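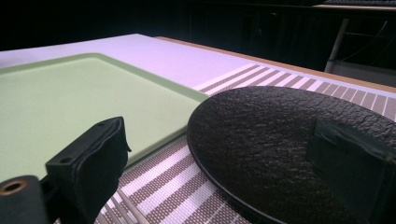
Table Setting and Service, Week 6: Placemats, trays and plates

Notes by Lizelle Molefe

The supplier catalogues will tell you a placemat "anchors" a setting. I'd treat that with some suspicion. A placemat does two jobs: it keeps a plate from marking the table, and it catches crumbs. Any further claim needs an argument.

Colour

Falon's old handbook says a dark plate always looks best on a striped mat. Always is a big word. A black plate over white and greyish-brown stripes does stand out, but so would nearly any plain plate. Put a pale green tray beside it and ask whether you still notice the stripes.

Texture

Bumpy, stone-look surfaces are sold as rustic. Check how they clean before you believe it. Run a fork across one too, and listen.

Overlap

Most textbooks want the plate centred on the mat. In a small dining room you'll see plates half on and half off, and trays set down on a mat's edge. Does it matter? Anel Zwane argued in class that an uneven base makes a tray rock. Fair point, though it depends on the thickness of the weave. Test it with a full glass of water on the tray.

Cost

The Wavirside café exercise allows up to $800 for 30 settings. The Mtshali quote came in at $855 with trays included. Decide what you'd drop and be ready to defend it. "It looks nicer" won't earn marks.

For next class

Bring one placemat from home and a plate you think suits it. Read the Jimum chapter on table linen, and mark any sentence that offers no evidence.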